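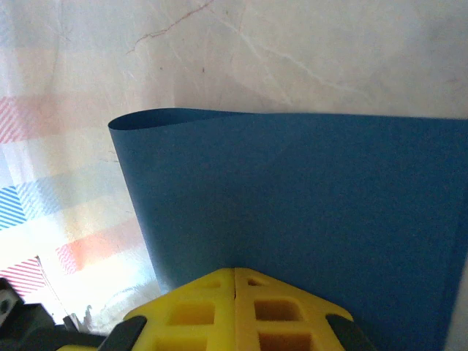 Ticket 1479: Second cell, budget hold

Status: open, waiting on vendor
Owner: Theophilus Mensah

Lavum wants us to order a second two-arm cell before the first one has earned its keep. Their quote adds a "finger upgrade" at $498 a pair. The yellow fingers we have are perforated plastic and look 3D-printed to me. I asked what the extra money buys. The answer was a brochure.

Step 1. Asked Lavum for drop figures on thin blue stock. They sent figures for rigid boxes — no use to us.

Step 2. Ran 20 handoffs on Saturday. I won't put the result in a budget request. Plokness wants a proper log, and so do I.

Step 3. Checked what a second cell would duplicate: two arms, a board under each base, the rails, the purple cable.
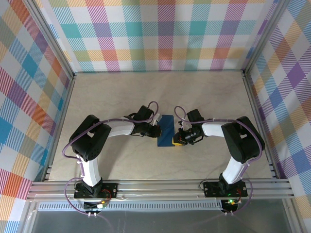

Step 4. Asked Wanyama to price spare grippers alone. Quoted lead time is 27 days. I'll believe it when a box arrives.

Step 5. No purchase order until Lavum answers Step 1 in writing. Grerkinden can keep its slot open or not.

Last updated: April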